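# The Long Sofa and the Art of Leaving It Alone

Ask people what they remember about the living room they grew up in and they will nearly always start with the sofa. They may not be able to tell you the color of the walls, but they can tell you which end their father sat at, and where the springs had gone, and what happened the time somebody spilled grape juice down the back and turned the cushion over and hoped for the best.

Ye-rin Ji has been thinking about sofas for 18 years, first in her aunt's upholstery shop and now at Rosturetti, the small furnishing studio she runs out of two rooms above a bakery on Okimska Street. (The smell of warm bread comes up through the floor by mid-morning, and I will admit it made me slow to leave.) Her customers come in wanting to talk about fabric swatches. She pours them some tea and asks where they put their feet.

"People shop for the sofa as if it were going to stand in a field by itself," she told me. "I want to know what you're going to look at when you sit down on it. If the answer is a wall, we have some talking to do."

Her own preference, which she will press on you gently and then less gently, is for two big soft seats that face each other. Put a long sofa in the middle of the room, well clear of the wall, and something wide and cushioned across from it, close enough that you can talk without raising your voice. The space behind the sofa becomes a place too – somewhere to stand with a drink, or lean on the back and join in for a minute before wandering off again. She says guests collect there before they collect anywhere else, and having watched my own family at holidays I believe her.

Then there is the matter of color. Ji loves a pale sofa and has heard every argument against it. Families with children tell her it's out of the question, and dog owners laugh out loud. Her answer is that a pale gray-white hides lint and dust far better than navy or black, and that most spills come out if you get to them with cool water and a plain cloth before anyone starts scrubbing. She likes a light beige next to it, close in tone but a little warmer, so the two pieces look like cousins and you don't feel you have walked into a showroom set. The customers who hold out for dark fabric often come back in a few years, she says, worn out from the lint roller.

On throw pillows she is strict. Two is plenty for a sofa with two seat cushions, and they needn't match. She'll put one in a quiet gray and the other in taupe, with the taupe one pushed up against an arm where somebody will want it for the small of the back. The other can land wherever it lands. She has no patience for karate-chopped pillows, or for the sort of arrangement you have to take apart and stack on the floor before you can sit.

Rounded arms, by the way, are something she came around to late. For years she sold square ones, because they looked tidy and you could balance a cup on them. Then her mother moved in for a winter, and took her naps with her head on the arm of the sofa, and complained. The next sofa Ji drew was the Sima, with arms as soft as bolsters, and it has been the best seller in the shop ever since. The Patik, its square-armed older sister, is still in the catalog for the cup balancers.

I asked her what she does when a room is finished, expecting something about candles or a vase. She said she goes and sits in the seat across from the sofa for a good long while, and then she moves one pillow, and then usually she moves it back. 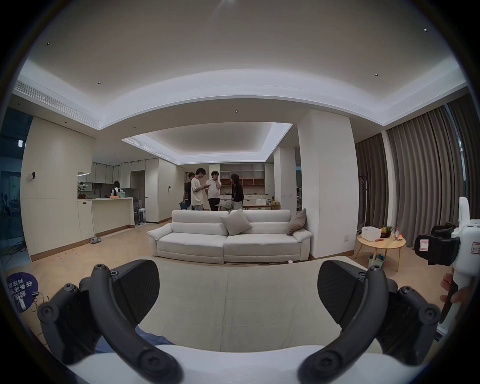
*A long, pale sofa with rounded arms and two throw pillows, seen from the beige seat opposite.*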